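Chapter 5
Rivers That Come Back

Stand on the footbridge at Dimham in October and look down. If the light is right, you'll see trout holding still against the current, dozens of noses all pointing upstream! A generation ago this stretch was a straight concrete channel with hardly a weed in it. How does a river go from that to this?

That question runs through the whole chapter, and I think it's one of the most exciting in ecology. We'll start with the shape of a river: its bends, its gravel bars, the slow pools where young fish hide.

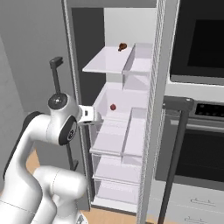 Bends matter because they slow the water down, and slow water drops its sand and gravel. Trout need clean gravel for their eggs. When the Dimham crews dug 18 new bends and laid 300 tons of stone, they were building nurseries (muddy, noisy work, and wonderful to watch).

Not every project goes so well. At Pendik Creek the new gravel filled with silt after one wet winter, and we'll spend section 5.3 finding out why.

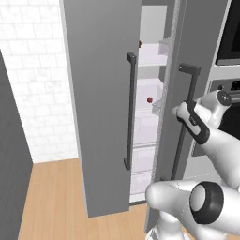 Mamta Negi disagrees with calling Pendik a failure: the insects returned, she points out, even if the trout didn't, and a river is more than its fish. Keep her objection in mind as you read. You'll need it for the field project, where you'll survey 200 feet of a stream near you.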